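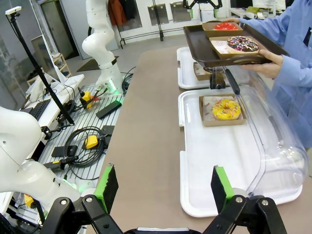 Home | Galleries | Recipes | Visits | Contact
Print this page | E-mail this page

Doughnut morning at Zesstead

I have been looking forward to putting this page up! The doughnuts came over from the Kurken bakery in Pleltholm, each one in its own little brown cardboard box, and I was grinning before the first tray was down. We had some 30 of them to get through before lunch — yellow, pink, chocolate, the lot — and I could happily have stood there all day.

The yellow one with the sprinkles is my favorite, and I will argue with anyone about it. It sits in its box on a white tray, under a clear dome with a black handle, and the icing is about as cheerful as food gets.

Chocolate with colorful sprinkles, carried on the dark brown tray. An old standby, and Kurken makes a very good one (they use a darker cocoa in winter, so try it in February if you can).

Then the glossy red-pink one on the same tray. What a color! The glaze is raspberry, sharp enough to make you blink, and it goes beautifully with strong coffee.

I love the paper too, white with small red printing under the yellow doughnut. Such a nice touch for something that gets thrown out 2 minutes later.

Kurken opens at 7 in the morning and the raspberry ones go first. Gallery 215 has the Tkachenko cheese pastries, which are every bit as good.

Print this page | E-mail this page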